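Our term project: two of us, one gripper kit and its simulator

I'll start with the bit that went wrong, as it took up most of November. Ayten Tokgöz and I had signed up to review the Prino gripper kit for our second-year automation module, and the plan was to spend the first half of term in the simulator that comes with it and the second half on the real thing. The real thing got held up at Sindgate. So this report leans much more on the software than we meant it to, and Volkan Şimşekoğlu (our supervisor, very patient man) told us to write it up that way and stop apologising, so I will.

What you get for your money

The kit is a two-finger parallel gripper, a control board, a bag of cables and a licence for the simulator, called Haris. Our department paid 3,249 for the education bundle, and the licence covers 2 seats, so Ayten and I had one each and Lutz Lammers from the other group kept asking for a go on mine. The printed manual is 44 pages long and the chapter on setting up is really good. The chapter on the wrist view is a single page, and I could have done with ten!

Installing Haris on the lab machines was quick. On my own laptop it was a pain — it kept falling over when it loaded the arm, until Karabo Potgieter in the year above told me to turn the shadows off in the settings. After that it ran fine, just a bit plainer to look at.

The open and close test

Our first proper task was the dullest one, and I ended up liking it the most. You start a blank world and send the gripper an opening width as a percentage. Then you look at it from the wrist view and see whether it has done what you asked. I'd skipped straight to picking things up in my first week (of course I had) and got into a terrible tangle, because I couldn't tell if my code was wrong or my block was in the wrong place. With nothing else in the world there's only the gripper to blame.

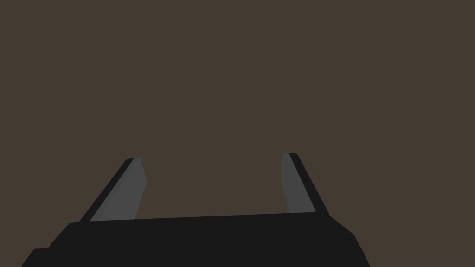 Wrist view in Haris: fingers apart, nothing between them.

I wrote a little script that stepped through a list of widths and paused after each one so I could have a look. Setting it to 80 gave me a nice wide gap with plenty of room for the foam blocks we wanted to use later. The small widths were fiddlier. Haris rounds them without telling you, so two different numbers in my script gave me the same gap, and I spent an entire afternoon hunting for a bug in my own code. Ayten found the note about rounding in the very back of the manual. I have forgiven her for how pleased she was.

The look of it is basic. Flat greys and blacks, no screws or labels on anything, and a plain brown backdrop if you haven't loaded a room. I didn't mind, and it's kind to a slow laptop, but if you want to train anything that has to recognise real objects I think you'd need to do a lot of work on top. Ayten disagrees with me and says you can load your own textures. We didn't get that far, so I can't say who's right.

Picking things up

For the second task we built a small table in Haris and asked the gripper to lift a block and put it down in a tray. Once the widths made sense this was quite fun. My early tries came down too fast and knocked the block away, and slowing the last part of the move sorted most of that out. Ayten wrote the tray part and hers worked before mine did. Her code is in the appendix and mine is too, with the rude comments taken out.

Help and support

We sent questions to Kılıçarslan, the shop that sold the bundle. Sibel Yaman on their help desk answered both of them and sent us a corrected wiring diagram, as the one in our box had two wires swapped. I do wish they'd put it on the website. Lutz's group had the old diagram as well and had no idea.

Would I pick it again?

For a first robotics module, yes, I think so. The simulator is easy to get into and the script commands are short enough to remember. I'd take marks off for the rounding and for that skimpy page on the wrist view. The price is steep if you only want the software, and as far as we could find out they don't sell Haris separately.

The real gripper is on Volkan's desk now, still in its wrapping. We've got the lab booked for next term and I'll be running my list of widths on it first, with a ruler.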